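# Koyama Flat Cover, sage green

A cover for whatever you've decided is a bed. Mattress, daybed, low platform, that slab of foam you were going to do something about. It lies flat over the top and makes the whole thing look as if it had been planned.

We've sold the Koyama since our second year, when Rosine Hamel brought one bolt of the green into the shop and refused to take it home again. It has outlasted two other colors, including a mustard we don't discuss.

**What it is**

One large piece of woven cotton, hemmed on all four sides. There's no elastic, no zipper, no pocket for the remote. You put it on by throwing it, roughly in the right direction, and then walking around pulling corners. Most people need two goes. Burgi Hollenstein in our packing room can do it in one, and she'd like that known.

**About the wrinkles**

It's cotton, so it wrinkles. You'll get small ones along the edges, mostly, where the cloth meets a corner or gives up on being pulled. Ironing gets rid of them until you sit down. A damp hand run along the edge does nearly as well and doesn't involve finding the iron. If you want a surface with no wrinkles at all, we can recommend a table.

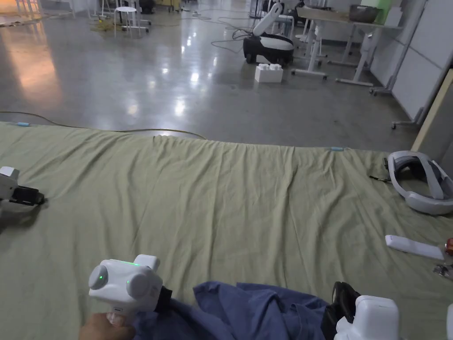
The green is a grayed sage, soft enough to sit next to most other things without arguing. It looks cooler on a gray floor and a little warmer on a wood one. Blue gets along with it very well. Red is up to you.

**Care**

- Machine wash cold, by itself the first time.
- Tumble dry low, or hang it over a door and stop using that door for a day.
- Expect it to shrink about 3 percent in the first wash. We cut it large to allow for this.
- No bleach. It will turn a color we don't have a name for.

**Sizes**

Single, double and Large. The Large is called Large because it doesn't match any bed we know of, and is meant for platforms and pushed-together mattresses. Measure the top, then measure how far you want it to hang down, then add that on twice. Glenys Mathias answers the sizing emails and says the "twice" is where it goes wrong.

**Price and shipping**

The Single is $92. Double and Large prices show when you pick a size. Orders placed before 11 in the morning leave the same day, folded, in a paper sleeve. You will never fold it that small again, so if you think you might send it back, leave it in the sleeve while you make up your mind.

Returns are fine for 10 days if it hasn't been washed. Dog hair counts as use.

**Goes with**

The Careo bolster, if you want something to lean on. The Rukari throw, if you're cold, or if you've bought a cover this plain and lost your nerve. Both come in the same sage, dyed in a separate batch, so expect a slight difference in daylight.

Next delivery of the Large is due in September. Singles and doubles are in stock.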